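Plarkmont build, workshop talk, May. Notes by Villads Zoëga.

Slide 1. Start with the budget: 48 printed parts, 101 fasteners, one power supply. Skip the Timik comparison if short of time.

Slide 2. Model before metal. The kitchen is a rendered room, loaded fresh for each run.
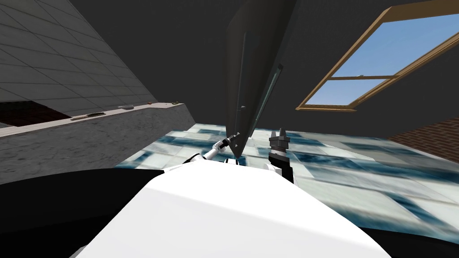
Arm reach was set on paper first and changed 3 times. The Lebrun elbow bracket added weight and I took it out. Point at the left gripper, right on the bottom corner of the tall panel - the right one is open and clear of it. Say that contact at a corner is the hard case for the solver.

Slide 3. Finger geometry. Plain blocks for now, pads later. Contact settings are in the Endumetti file, line 188. Pause for questions on friction.
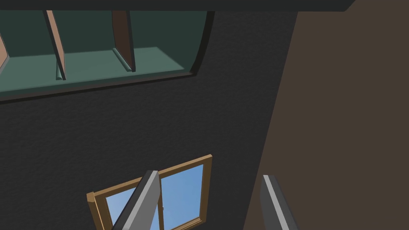 Fingers spread, teal cabinet recess at upper left.

Slide 4. Wrist wiring. Pass the spare connector round.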